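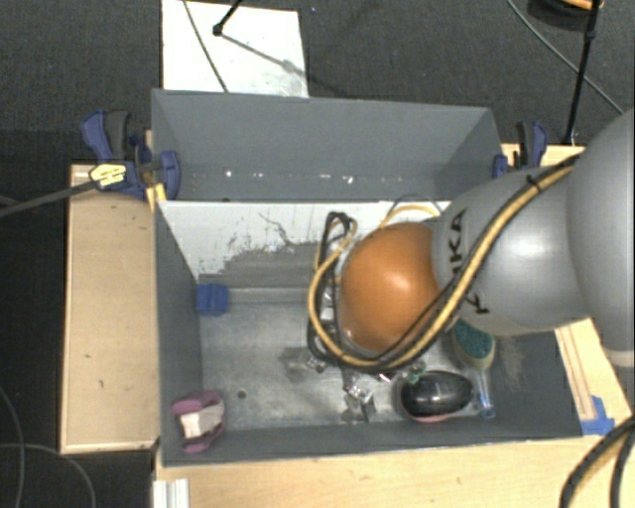
Why do magnets stick to the fridge?

I had one favorite magnet when I was a kid, a chipped blue whale, and I tried it on everything in the house. The fridge? Snap! The kitchen window? It slid right down onto my foot. Ouch.

So what's going on? Inside some metals, like iron, there are zillions of tiny bits that each act like a very weak magnet. Most of the time they point every which way, and their pulls cancel out. Bring a real magnet close and lots of them swing around to line up – and then the metal gets pulled in. Glass and wood don't have bits that line up like that, so my poor whale never had a chance.

Every magnet has two ends, called poles: north and south. A north and a south pull together. Two norths push apart, and I still think that squishy, invisible push is the best feeling ever!

Try it yourself

You'll need one bar magnet and 8 steel paper clips.

Touch the magnet to one clip and lift. Now touch that clip to another. How long a chain can you make? Mine fell apart at four, but I was giggling and my hand shook (maybe you're steadier than me).

Keep magnets away from phones and bank cards, and never put one in your mouth.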